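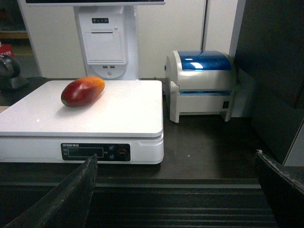
2 min read

Produce Weighing Counter: Inspection Checklist
Mercado Vandero, front counter
Form: Taden 2, revised in May
Inspection date: Oct 8, 2025

Scope

Bench scale, receipt printer in the terminal stand, label printer, and the counter surface under all of them. The walk-in cooler and the stockroom floor scale are on separate forms. Mark each line OK, Fix, or N/A. Comments go under the line they belong to.

1. Counter and placement

1.1 Counter surface clean, no juice residue or grit under the scale feet. OK
1.2 Scale does not rock when pressed at each corner. OK
1.3 Bubble level centered. Fix
Comment: Bubble sits off center toward the front. Right front foot turned out until centered, then the lock nut tightened. Recheck at next inspection.
1.4 Platform overhang clear of the terminal stand and printer housing. OK
1.5 No cable, bag, or sleeve in contact with the platform while a weight is being taken. Fix
Comment: Contact with the platform can add or remove weight from the reading. Staff reminded.

2. Scale exterior

2.1 White platform seated flat on its supports, no cracks at the rounded corners. OK
2.2 Gap between platform and base free of stems, leaves, and label backing. Fix
Comment: One dried stem removed from the right side. Use a soft brush. Do not use compressed air, which pushes debris toward the load cell.
2.3 Control panel film intact, no lifting at the edges. OK
2.4 Buttons return after pressing, including the one with the red ring. OK
2.5 Display readable from the operator's position. OK
Comment: All segments lit during self-test. A display with no digits on it means no sale by weight, whatever is on the platform.

3. Weight check

Allow 20 minutes after power-on before starting this section.

3.1 Zero holds with platform clear. OK
3.2 1,000 g test weight, center. OK
3.3 1,000 g test weight, each corner in turn. Fix
Comment: Left rear corner read 2 g low before leveling. Within limits after the correction at 1.3. Marked Fix so the before-and-after stays on record.
3.4 2,000 g test weight, center. OK
3.5 Returns to zero after the weight is removed. OK
3.6 Single-piece check with loose fruit. OK
Comment: Mango and apple used. Long fruit such as mango goes on its side, fully inside the platform edge. Wait for the stable indicator before reading. Fruit stickers stay on.

4. Tare and trays

4.1 Trays clean and free of chips at the rim. OK
4.2 Tare entered with the tray empty and returned to zero after use. Fix
Comment: See the exchange below. 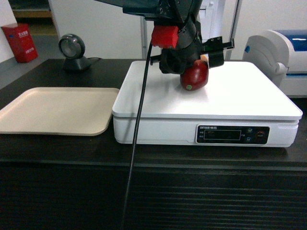
Keegan Ormsby: Item 4.2 needs a second line. We have two tray weights in use at this counter, the older ones and the Kunditz replacements, and the stored tare only matches the older ones. Either weigh the tray every time or pull one type from service. I would pull the older ones.

Inspector's response: Agreed. Until one type is withdrawn, the stored tare is not to be used. Place the empty tray, press tare, add the fruit, read. A line 4.3 will be added to the form.

5. Printers and power

5.1 Receipt slot clear, paper feeds straight. OK
5.2 Label printer lid closes fully and latches. OK
5.3 Label printed weight matches the display. OK
Comment: Three labels compared. No difference.
5.4 Power switch on the label printer reachable without moving the unit. OK
5.5 Power cords undamaged, plugs fully seated, no cord routed under the scale. OK
5.6 USB ports on the stand free of dust and moisture. OK
Comment: Spray cleaner is not to be used on the stand. Dampened cloth only, with the unit off.

6. Open items

1.3 Level, recheck
1.5 Platform contact, observe during a busy period
4.2 Tray tare, withdraw one tray type

Items 2.2 and 3.3 closed on site. Scale remains in service.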